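**To:** Brirholm Facilities and Supplies list
**From:** Ignacio Cuesta
**Subject:** Re: Table coverings and small items, second-floor workroom

Dear colleagues,

Thank you to all who replied to the earlier message, quoted in part:

> Thanasis Bakalis wrote:
>
> The brown mats ordered in April have been delivered to the workroom. Could the office confirm how the tables are to be laid out, and whether baskets and tape are to be kept on the mat or returned to the Skidum cabinet? Two departments have asked me, and I have given them different answers.

The office confirms the following arrangement, effective 23 June 2018.

1. Each white table is to be covered by one brown mat. A strip of table may remain bare along the top - the mats are not to be trimmed to fit. A slight wrinkle at the top edge is acceptable.
2. The yellow woven basket stays on the left side of the mat. Toy vegetables, such as the orange carrot, are kept inside it. Yellow tape may be out while the table is in use.
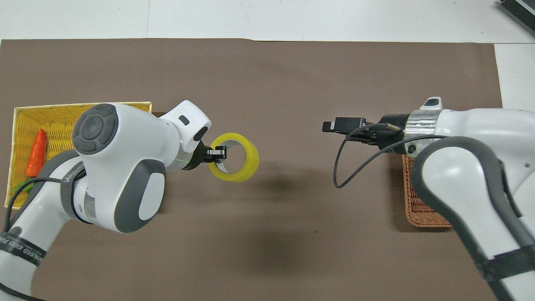 3. At the end of the day, tape is returned to the Skidum cabinet. Baskets may remain where they are.

The budget for replacement mats is 600 dollars, of which 400 remains. Requests should be sent to me in writing, with the table number, and will be answered within 5 working days.

Sincerely,

Ignacio Cuesta
Supplies Office, Brirholm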